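Tendedum Broadband Support
Ticket 932
Subject: Back bedroom satellite drops off every few minutes
Status: Resolved
Product: Flomlow router with one satellite
Service address: Bainbridge

Opened by customer, 7:40 pm

We moved to Tendedum in September and bought the Flomlow kit through you at the same time. The main router is in the lounge next to the phone point. The satellite is in the back bedroom at the other end of the house. The lounge and kitchen have been fine from day one. In the back bedroom everything connects, works for a few minutes, then stops for a bit and comes back without me touching anything. The light on the satellite stays white when it happens, so according to the booklet there is no fault.

Things I have tried already:
Turned the router off and on.
Turned the satellite off and on.
Turned both off, waited ten minutes, router first and then the satellite.
Used the other power adaptor.
Forgot the network on the laptop and the tablet and joined again.

It is the same on the laptop, the tablet and both phones. The house is weatherboard at the front and double brick at the back where it was added on. Nothing else has changed that I know of.

Reply from support, 8:55 am

Thanks for the detail. A white light only tells you the satellite has found the router. It doesn't tell you whether traffic is getting through, and we have asked Flomlow to make that clearer in the booklet.

Could you please send:
1. The firmware build on both units (app, Devices, tap the unit, scroll to the bottom).
2. The signal figure the app gives for the satellite.
3. Where in the room the satellite is and where you use the laptop.
4. Anything else on the network that might be a router, including old ones.

Customer, 6:15 pm

Router is on build 457. The satellite doesn't show a build, it just says "up to date".

Signal for the satellite says Good. I have looked at it while things were working and while they weren't and it said Good both times.

The satellite is on the tallboy beside the door. The laptop gets used on the bed, which is on the opposite side of the room. 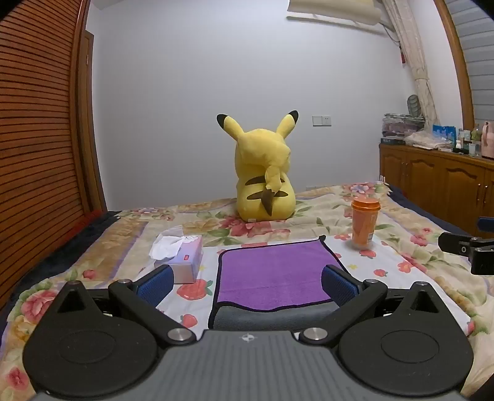 For number 4, there is no other router. We had one from the last company but it isn't connected to the internet any more.

I timed the dropouts tonight with the oven timer. They are close to regular. It goes, comes back within half a minute or so, and then goes again when the timer is nearly at five minutes. I had assumed it was random.

Reply from support, 9:30 am

The timing is very useful, thank you. A weak signal gives you dropouts that come and go with doors, weather and the microwave. Regular ones are nearly always something on a timer.

Before we look at that we would like to rule out the brick. Please do the following and let us know how each one goes:

Step 1. Open the app and turn off band steering for the satellite only.
Step 2. Give the 5 GHz band a separate name. Put "back" on the end so you can tell them apart.
Step 3. Join the laptop to the ordinary name first and use it for half an hour. Then join it to the other one and do the same.
Step 4. Move the satellite so it is on the same side of the room as the bed, and repeat step 3.

Also, you said the old router "isn't connected to the internet any more". Is it plugged in to power, or to anything else?

Customer, 8:20 pm

Step 1 done. Step 2 done, although the app made me restart the router before it would show the new name, which the instructions don't mention.

Step 3. Ordinary name, dropped out on the five minutes as before. 5 GHz name, faster, dropped out on the five minutes as before.

I haven't done step 4 yet because the extension lead is in use. Will do it on Thursday when I am home during the day.

Old router: I will have to look. It was in the hall cupboard.

Note added by support, 8:45 am

Internal, left visible to customer. Both bands affected at the same interval. Signal not the likely cause. Line tested from our end, no errors and no loss of sync. Holding for step 4 and the answer on the old router.

Customer, Thursday, 11:10 am

Step 4 done. The satellite is now on a chair beside the bed with the extension lead.
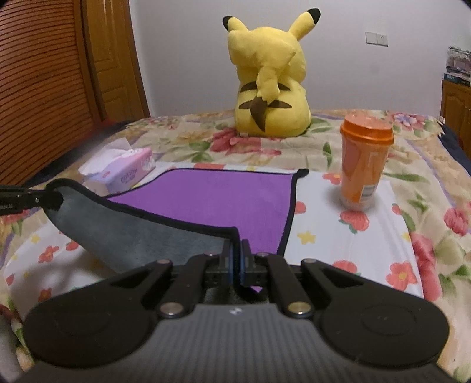

No difference at all to the dropouts. The speed went up a fair bit with the satellite closer, so the brick must be having some effect, but it still stops and starts on the same cycle. I ran both tests with the laptop on the white floral mat on top of the comforter, and the Pikachu stayed where it was at the far side of the bed, so only the satellite moved between this test and the last one. I also turned the tablet and the phones off to see if it was too many devices. It wasn't.

I wrote down what the laptop said each time. When it is working the address starts with 10. When it has stopped, the address starts with 192. I don't know if that means anything but it was the same every time I checked.

Reply from support, 11:50 am

That means a great deal and it is very likely the whole problem. Your Flomlow router hands out addresses starting with 10. It does not hand out addresses starting with 192. Something else in the house is handing those out, and when the laptop takes one it is sent to a box that has no way out to the internet.

Please check the hall cupboard. We are looking for anything with network cables in it and a light on.

Customer, 12:35 pm

Found it. The old router is a Grastutley, a flat black one. It was on the top shelf behind the vacuum bags and it was still plugged in to power. One cable goes from it into a wall plate. I didn't know that wall plate did anything. When the back of the house was added on, the builder ran a cable from the cupboard to the back bedroom, and the satellite is plugged in to the other end of it. I plugged it in there when I set it up because the quick start sheet said to use a cable if one was available.

So the satellite has been getting Wi-Fi from the lounge and also been wired to the old router the whole time. When I moved it on to the chair I moved the cable with it.

I have left everything as it is until you tell me what to unplug.

Reply from support, 12:50 pm

Please do this in order.

Unplug the network cable from the satellite. Leave the satellite powered.
Go to the cupboard and turn the Grastutley off at the wall.
Restart the satellite and wait for the white light.
On the laptop, turn Wi-Fi off and on, and check the address starts with 10.
Use it for an hour.

For the record on this ticket: routers lend out addresses for a set time. The Grastutley's lease time looks to be set to 300 seconds, going by your oven timer. Every time it ran out, the laptop asked for a new address and whichever router answered first won. The Flomlow satellite has a check that is meant to notice this and correct it, and that is where your half minute went.

Customer, 3:05 pm

All done. Over two hours now with no dropouts, address starting with 10 the whole time. Watched a full show on the tablet as well.

Two questions. Can I use the cable in the wall properly, now that I know it is there? And should I move the satellite back to the tallboy? The chair is in the way of the wardrobe.

Reply from support, 3:40 pm

Yes to the cable, but the end in the hall cupboard needs to go to the Flomlow router and not to the old one. The cupboard is not near your lounge phone point from what you have described, so you would need a cable between the two, or to have the router moved. A cabler registered to do data work can do either. It isn't urgent. Wireless is fine if the speed suits you.

Yes to the tallboy. Keep it off the floor and away from the mirror if there is one. If the speed at the bed is too low from there, try the windowsill.

Please also turn band steering back on and remove the second name, or your phones will hang on to one band and be slow in the kitchen.

Customer, 5:30 pm

Satellite back on the tallboy, band steering on, second name gone. It wanted a restart again. Speed at the bed is lower than it was from the chair but enough for what we do. I'll think about the cabler after Christmas.

What do I do with the Grastutley? It still works.

Reply from support, 9:05 am

If it belonged to your last provider, check whether they want it back, as some charge for equipment not returned. If it is yours, hold the reset button in until the lights flash before you give it away or take it to e-waste. Most council transfer stations take them.

Closing note

Cause: second DHCP server on the customer's network (old router left powered, wired to satellite through an in-wall cable).
Fix: old router removed, satellite returned to wireless link.
Firmware: build 457 on router, satellite build not displayed in app. Raised with Flomlow.
Documentation: quick start sheet to be amended so that it says where the other end of the cable needs to go. Restart needed after adding or removing a network name to be added to the help page.
Ticket will reopen if the customer replies within 14 days.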